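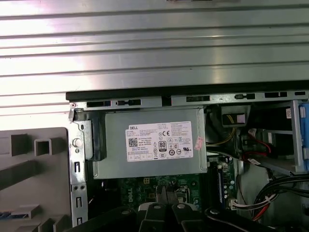
Fuente con etiqueta DELL, caja abierta.

Tema: Inventario de equipos retirados, ¿número de serie o código propio?

gboyer
Junio de 2018. Tenemos 362 equipos de sobremesa dados de baja y hay que cerrar el registro antes de julio. Hasta ahora Plama guarda una fila por equipo, con el número de serie como clave primaria. Mi propuesta es mantenerlo así. ¿Objeciones?

malsha_j
Una. El número de serie identifica la caja, y las piezas se mueven. En el lote anterior había 12 filas cuya fuente ya no correspondía a la ficha. Yo usaría un código interno por componente y dejaría el serie como atributo.

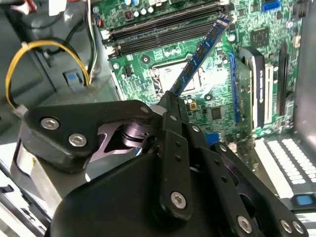

Con la memoria el problema es mayor: un módulo pasa de un equipo a otro y la ficha de origen conserva la capacidad antigua. Si después se vende por lotes, el total no cuadra.

wistov
En desacuerdo. Un código por componente multiplica las filas y el etiquetado manual introduce más errores de los que corrige. Registrad los cambios en una tabla de movimientos — fecha, origen, destino — y listo.

malsha_j
Una tabla de movimientos sin identificador de pieza no permite saber qué se movió. Haría falta la clave igualmente.

gboyer
¿Y limitarlo a fuente, disco y memoria? El resto va con la caja.

clalleo
Nosotros lo hicimos así, con seis campos por pieza. El campo de observaciones no lo rellenó casi ningún técnico y lo quitamos; quedaron 5. La exportación a CSV recorta los ceros iniciales del código si se abre directamente en la hoja de cálculo. Usad prefijo alfabético.

wistov
Lo del prefijo lo suscribo. Lo demás me sigue pareciendo excesivo para material de baja.

gboyer
Pruebo con las tres categorías y prefijo. Subo el esquema cuando lo tenga en Plama.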